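Search this site
Search
Filed under: Around the Workroom, Sorting and Storage

Cable bags: what to keep, what to label, what to bin

The parts shelves at Bellamy are being cleared over the next few weeks, and the cable bags are first. The shelves hold 1,206 listed items at the last stocktake, and a good share of those are leads, adaptors and brackets that arrived in a plastic bag and have stayed in it. Teresa Macedo is looking after the sort. Darnell Van Dusen is handling the tubs and the labels.

Anyone who borrows from the shelves will notice changes. Please read the section for your area and leave the half-sorted tubs as they are, even if the thing you want is sitting on top.

How the sorting works

Each bag comes to the big table by the window, which has been covered with cardboard to save the top from scratches. One bag is dealt with at a time. Pick it up by the neck, keep it over the cardboard and look through the plastic before you open it. If you can tell what is inside, it can often go straight into a tub without being emptied.

If you can't tell, open it and lay the contents out. Small screws tend to hide in the bottom folds, so run a hand along the seam before the bag goes in the soft plastics bin. Cables are coiled loosely and tied once. Please don't wrap them tightly around a power brick - we have lost several good leads that way, always at the same spot near the plug.

Bags with a tear or a stretched neck are not reused. Sound ones are flattened and kept under the bench in the Relitz box, where anyone is welcome to take them.

Clear bags are staying in use for black parts and cables. We tried the grey Jernovton pouches in January and went back, as people were opening every pouch on the shelf to find one lead.
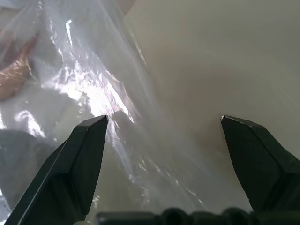
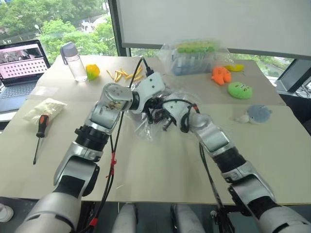

Labels

Every bag gets one label, on the outside, near the top. Write what is in it, which piece of equipment it belongs to if that is known, and your initials. "Misc" is not a label. Neither is "cables", on a shelf where everything is cables.

Use the paper tags from the Oveo drawer. Tape labels slide off crinkly plastic, and there were 38 of them loose on the shelf floor when Darnell pulled the first row out. He has matched a few of them back to their bags. The rest have gone in the recycling.

Tubs

There are 11 tubs, and the colour of the lid tells you the contents:

Blue lids - power leads and supplies
Green lids - data cables and adaptors
White lids - brackets, clips and fittings
Red lids - not yet tested, please don't borrow

A tub is full when the lid closes flat without being leaned on. Start a second one if you need to and let Darnell know, so he can add it to the shelf list.

What goes out

Leads with split insulation or bent pins go in the e-waste crate beside the back door. Cut the plug off any power lead before it goes in, with the lead unplugged, so that it doesn't find its way back to the shelves. Duplicates are fine to keep up to a point. For the very common leads we are holding ten of each and giving the rest away.

The giveaway box will be on the front counter from 18th May. Take what you can use at home. We expect about 200 pieces to go through it, mostly older leads in good order, and anything left when the shelves are finished will go to e-waste with the rest.

Missing items

Two things Teresa would like back: the label printer's power supply, and the long green extension lead from the hall cupboard. Both are on the list and neither is on the shelves. If they are at your place, leave them on the counter with a note.

Questions about the sort go to Teresa. Requests for tubs, tags and shelf space go to Darnell, who is usually at the bench in the mornings.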